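Juteo Play Kitchen Set, reviewed by a robotics club

Rating: 4 out of 5

I should say up front that no child has ever touched our set. We are a student robotics club, and we bought it for the Datura challenge, where an arm has to put away a kitchen's worth of clutter without flinging any of it. The box says ages 2 and up. Our arm's software is younger than that, but we went ahead.

The good news is the variety. Smooth round things, flat things, things with a rim, things that roll off the table as soon as you look away. The banana is the club favorite. The strawberry is small and smug and has beaten every grasp planner we've written since August.

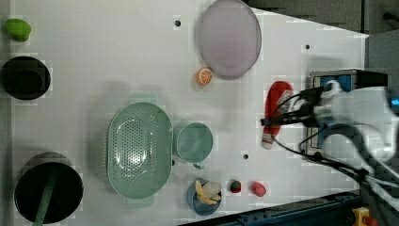 What works

The colander is the star. It has a proper raised rim, so there's something for the gripper to hold, and the mint green shows up nicely against our white tabletop. The little cup with the short handle is good practice too – first years get that one before they're allowed near the plate.

Durability is excellent. We've logged almost 200 drops and the worst of it is a scuff.

What doesn't

The lavender plate is slightly see-through, and our depth camera takes this personally. Half the time it reports a hole in the table. We already have holes in the table, so this is not helpful.

At $40 it costs more than the Michiels set we had before, and the stocking in our bin is from neither (the Grallitz holiday pack, sold separately). Buy it anyway if your robot needs humbling.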